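Ulside Testtisch – Greifer und Steuerungen im Vergleich

Das Paket Ulside Testtisch enthält eine fertige Simulationsumgebung, in der sich Greifer und Hände verschiedener Bauart unter gleichen Bedingungen erproben lassen. Zum Lieferumfang gehören 48 Aufgaben und 748 aufgezeichnete Referenzläufe. 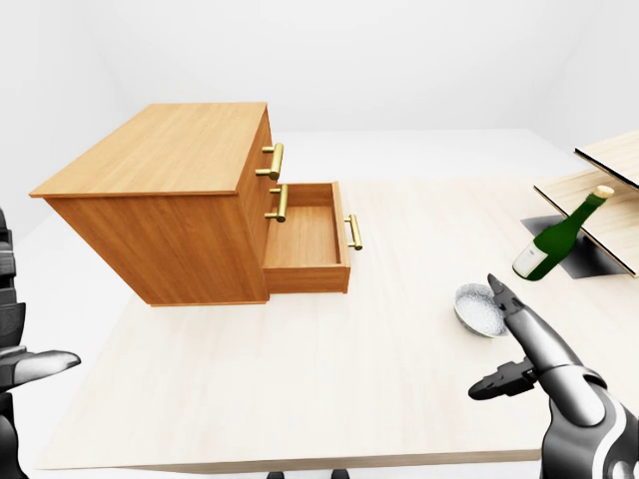
Mehrfingerhände scheitern beim Vergleich meist am Anfahrwinkel, seltener an der Griffkraft. Der Testtisch hält deshalb Objekte mit sehr verschiedenen Griffstellen bereit: Die Schublade lässt sich am Messinggriff ziehen, die flache Schale nur am Rand oder von unten fassen. Startposition und Reibwerte sind pro Objekt einstellbar.

Parallelgreifer und Hand können im selben Lauf eingesetzt werden, jeder Arm mit eigener Steuerung. Aufgezeichnet werden Gelenkwinkel, Kontaktkräfte und Kamerabilder. Der Gentile-Controller wird ab Version 31 unterstützt – ältere Versionen laufen nur ohne Kraftregelung. 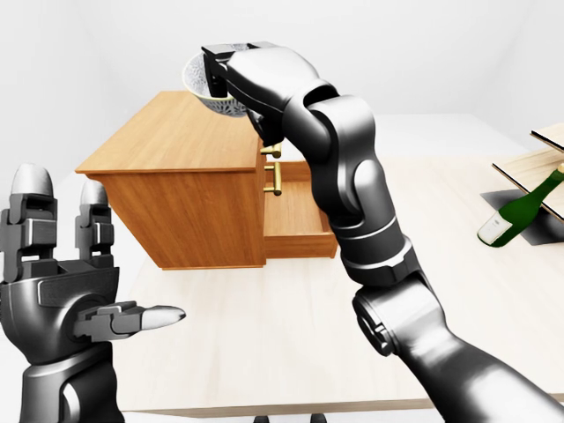
Areti Rallis schreibt, bei ihr habe die Umstellung vom Dester-Controller zwei Tage gedauert, vor allem wegen der Achsbezeichnungen. Eine Umrechnungstabelle liegt jetzt bei.

Einzelplatzlizenz: 2000 Euro, Updates für ein Jahr inbegriffen.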